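Incidencia: 894
Asunto: La pasarela de resultados no recibe los tiempos de la baliza de llegada
Evento: Regata Saarela de veleros clásicos
Apertura: 07/04/2019
Estado: en observación

Descripción del problema

Durante la primera manga, los pasos por la línea de llegada dejaron de entrar en Plokier. La baliza registraba bien (se comprobó en su propia memoria), pero la tabla de resultados mostraba a los barcos como «en regata» después de haber terminado. El oficial de regata tomó los tiempos a mano y la clasificación provisional se publicó con esos datos.

Equipo: baliza Vastum en el barco de comité, receptor en la caseta del muelle, portátil con Plokier. Distancia entre baliza y receptor: 1000 metros, siempre con visión directa.

Pruebas hechas antes de abrir la incidencia

Reinicio de la baliza. Sin cambios.
Reinicio del receptor. Entraron 2 pasos antiguos de golpe y después nada.
Cambio del cable de antena del receptor. Sin cambios.
Otro portátil con la misma versión del programa. Mismo resultado.

Primera respuesta de soporte

Por lo que se ve en el registro, el receptor sí recibe las tramas, pero Plokier las descarta. El motivo que aparece es «hora fuera de margen». El programa rechaza cualquier paso cuya hora difiera más de 30 segundos de la hora del portátil. Rogamos que se compare la hora de la baliza con la del portátil y que se indique la diferencia.

Respuesta del club

La baliza va 40 segundos adelantada. El portátil está sincronizado por internet y coincide con la hora del GPS del barco de comité. No hemos tocado la hora de la baliza desde la regata de septiembre.

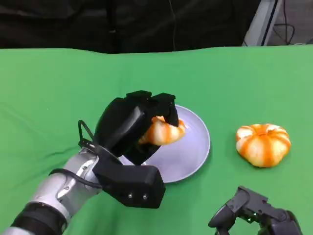
Kurkent: nos pasó lo mismo con una baliza Vastum en una regata de cruceros y no bastó con ponerla en hora. Mientras la opción «hora manual» siga marcada, la baliza no vuelve a consultar el GPS y se va desviando otra vez. Hay que desmarcarla, apagar la baliza y encenderla en cubierta, con cielo despejado por encima. Si se enciende dentro de la cabina tarda mucho en coger señal y a veces arranca con la hora anterior.

Segunda respuesta de soporte

Es correcto. La opción está en Configuración, Reloj, Origen de la hora. Conviene seguir este orden:

1. Cerrar la manga en Plokier y guardar una copia del archivo.
2. Descargar la memoria de la baliza antes de apagarla.
3. Cambiar el origen de la hora a GPS y apagar.
4. Encender en cubierta y esperar a que el piloto quede fijo en verde.
5. Comparar de nuevo con el portátil.

Los pasos de la primera manga se pueden recuperar desde la memoria descargada. Al importarlos, en el campo «corrección» se escribe -40. No se debe ampliar el margen del programa para que entren sin corregir, porque los tiempos compensados saldrían mal en todos los grupos.

Respuesta del club

Hecho en ese orden. La opción de hora manual estaba marcada. Ahora la baliza y el portátil coinciden. Hemos importado la primera manga con la corrección y los tiempos cuadran con los tomados a mano, salvo el de un barco que cruzó muy pegado a otro. En ese caso el oficial de regata mantiene el tiempo manual. La segunda manga ha entrado completa.

Queda una duda: al importar, el grupo de Época aparece repetido en la hoja de clasificación.

Tercera respuesta de soporte

El grupo repetido es un fallo conocido de la importación y solo afecta a la hoja impresa. Se evita borrando la clasificación provisional antes de generar la nueva. La incidencia se mantiene abierta hasta que termine la última manga.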